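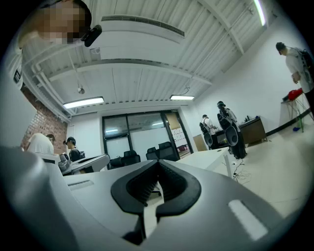
图1:手持夹爪自带相机的视角,近处是灰色壳体和黑色V形口

【对比】两款手持夹爪的腕部相机遮挡与标定漂移,附数据

楼主 luoxuan_k 发表于 11月13日

最近在选手持采集端的夹爪,手上有两款:Ivus 的灰壳版和 Hondeck 的窄体版。控制板统一用 Goel,固件相同,相机模组也相同,差别只在壳体和指根座。先说结论:Ivus 夹持稳,画面损失大;Hondeck 反过来。

测试条件:每款各采 200 段,动作为抓取、平移、放置,物体以硬质小件为主。标定板在采集前后各拍一次,中间不拆相机。

Ivus 的问题见首图。壳体占掉画面下半部分,指根座在正中,远处的桌面只能从壳体弧线上方露出来。做抓取的时候目标物大多在指尖附近,影响不大,但是做定位就很吃亏,近处的地面和桌面特征基本拿不到,特征点集中在天花板、灯具和后墙的玻璃隔断上。

Hondeck 的壳体窄,下方视野多出一截,代价是指根座偏软,夹重一点的东西会扭,采集后复拍标定板,外参变化肉眼可见。

目前倾向 Ivus 加掩膜。想问下各位掩膜是按固定形状切,还是随开合角度变。

----

2楼 板凳上的编码器

固定形状就行。壳体相对相机不动,画一次能用很久。会动的只有指头,按最大张开的范围多留一圈边。

----

3楼 qz_servo

不同意楼上。多留的那一圈刚好是接触区,切掉以后策略网络看不到指尖和物体的关系,抓取成功率会掉。定位用掩膜,训练用原图,两路分开处理。

----

4楼 板凳上的编码器

回 3楼:我说的就是定位那一路。训练当然喂原图。

----

5楼 hexnut842

楼主的特征点分布值得单独看。首图里天花板是平行的波纹板,纹理重复,匹配时容易错一格。平移方向和条纹垂直时尤其明显,轨迹会跳。我们这边 Climness 项目的处理办法是在墙上贴几张不重复的标志,高度错开。

另外画面里有好几个人,人身上的特征点也要剔,光靠 RANSAC 不保险。

----

6楼 luoxuan_k(楼主)

回 5楼:跳变确实有。我查了一段轨迹,共 1874 帧,其中 842 帧的内点有一半以上落在天花板上。跳变全部出在这些帧里。标志下一轮加。

动态目标目前只靠 RANSAC,没有做分割。

----

7楼 西晒机房

曝光呢?首图里几盏日光灯都亮着,相机朝上仰的时候自动曝光会往下压,夹爪口里面本来就黑,再压就没有细节了。建议锁曝光,快门取市电半周期的整数倍,顺便把频闪也解决掉。

----

8楼 luoxuan_k(楼主)

Goel 板子默认开自动曝光,两款都没改。锁曝光后仰视时灯管会过曝,试过一次,特征点数量略降,轨迹反而更稳。没有系统测,先不写进结论。

----

9楼 qz_servo

Hondeck 的指根座偏软可以换件。6月那批之后改过一版,筋位加厚了,拧紧力矩也有要求,过大会压变形。楼主用的是哪一批?如果是旧件,外参漂移这一项对它不公平。

----

10楼 luoxuan_k(楼主)

是旧件。那这一项先标为待复测。不过相机座和指根座共用一块底板,夹持力会传到相机上,这是结构问题,加厚筋位未必能消除。Ivus 的相机座是独立的。

----

11楼 hexnut842

共用底板这点我保留意见。我们拆过 2 台,底板本身刚度够,松的是相机座那颗螺丝,点胶之后漂移小了很多。建议楼主复测时分三组:旧件、旧件点胶、新件。否则分不清是谁的贡献。

----

12楼 luoxuan_k(楼主)

可以,按这个分组。每组段数和上一轮保持一致,标定板改成每采一部分就复拍,不再只拍首尾。

----

13楼 西晒机房

顺带问一下,仰角能不能调?首图里天花板占了整个上部,相机往下压几度,桌面能多进来一些。

----

14楼 板凳上的编码器

压下去进来的是壳体。这个位置要改只能把相机座垫高,垫高以后手柄重心又变了,拿久了腕子酸。

----

15楼 luoxuan_k(楼主)

同 14楼。垫高件已经画了图,打印出来再测,和复测数据一起更新到主楼。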